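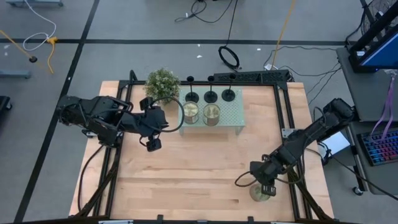 Open Day at the Clulis Robot Workshop, Stavutska
April 30, 2022

We drove 160 miles for this one, and I had better admit at the start that we nearly turned back at the second set of road works. I'm glad we kept going. I've been meaning to see the Clulis workshop ever since the spring newsletter mentioned they were opening up for a day, and my other half had been promised a walk along the river in Stavutska afterward (it rained, but we had it anyway, under one umbrella and in good spirits).

Getting in

Parking is in the field behind the old Phromma seed warehouse, and a path takes you down to the side door from there. It was muddy, so bring boots if they run it again. The man on the gate told us they had handed out 400 tickets and could have handed out a lot more. You're given a time slot and a paper wristband, and you wait in the canteen until your group is called. The coffee was good and there was a seed cake I would happily have taken home whole.

Our group was small, a family with two teenagers, a retired couple who had worked in bottling all their lives, and us. The retired couple asked the best questions of the day, and I'll come to that.

The Gorero table

The first rooms were nice enough, a lot of bare motors and a wall of worn-out gears, but what everybody wanted was Gorero. That is the name they give to their two-armed table project. Two black arms face each other across a butcher-block top that would look very handsome in my kitchen, and the job is to take glass jars on and off a little mint-green stand with holes punched all through it. There is a bushy plant with tiny white flowers right beside the stand, and the arms have to work next to it without knocking it about. I liked that very much. It made the whole thing feel closer to a real kitchen counter than the cages full of car parts I'd been expecting.

The guide told us they had logged 1,875 runs on the table up to the night before. She said it with a good deal of pride, and then she knocked on the wood.

What went wrong

You can guess. We had watched four or five very smooth goes at it. The right arm had come down to a round jar standing by itself on the wood, and the left arm was swinging in from its side with its gripper open. If you've seen arms of this sort, you'll know that the cables don't all lie flat against them. There's a fat loop that stands well out from the left gripper, and from where we stood it passed awfully near the green stand.

On the next swing it caught. I heard it before I understood it, a sort of dry scrape, and then the stand began to turn on the wood with everything still on it. The arm, of course, had no notion. It was going where it had been told to go, and as far as it knew its gripper was nowhere near anything. One of the jars with the yellowish-green stuff inside walked right up to the front edge of the stand, and both teenagers said the same word at the same time, which their mother pretended not to hear.

The operator hit the red button and it all stopped at once. Or so I thought! I had always imagined that an emergency stop freezes a machine solid, and on this table it doesn't quite. When the power went, the right arm settled downward, slowly and only a little, with the jar still underneath its gripper. It came to rest against the glass with a small click. The jar held. I don't think I breathed for a while.

The part I liked best

They could have hurried us along to the next room, and they didn't. The guide asked us to stay back behind the tape, the operator checked the power was off at the wall as well, and then the two of them talked it through out loud while we listened.

The retired gentleman asked whether the arms had brakes. They do on the two big joints nearest the base, he was told, but the smaller ones are held up by their motors alone, so they sag when the current goes. His wife then asked what would happen if it were a hand under there and not a jar. The operator gave her a straight answer. The sag is slow and the arm is light enough to push up with one hand, but it would still give you a pinch, and pushing the button doesn't make it all right to reach in. Their rule is that a second person holds the arm up before anyone puts fingers beneath it, and we watched them do exactly that. One took the weight, the other slid the jar out sideways, and then the stand was unhooked and set straight.

As for the snag, they had an idea of the cause within a few minutes. The software that keeps the arms from hitting things has a model of the arms and a model of the stand, but the cables had never been put into it. The loop had been tied closer in until that week, when somebody let out some slack because it was tugging at the wrist. So the real arm had grown fatter and the arm in the computer hadn't. I thought that was very clearly put, and the older of the two teenagers wrote it down.

They didn't start it up again for our group. A sheet of paper went on the door saying Gorero was resting, and the groups after us were shown the stopped table and told the story, which I gather took up most of their slot as well. When we left, the plan was to tie the loop back down with a bit of give in it, add a thick sleeve around the wrist in the computer model so it would count the cable as solid, and run six slow passes with the jars taken off before trusting it with glass.

Practical notes

The workshop is all on one level, but there are cords on the floor near the tables and the guides will ask you to mind your feet. Take them seriously about the tape. It was noisier in the gear room than I expected, and hearing protection is in a tub by the door if you ask. Allow two hours. The canteen takes cash only.

The next open day is planned for June, with tickets from the front desk or by mail. We have already put our names down, and I've asked for a late slot so that we can do the river first.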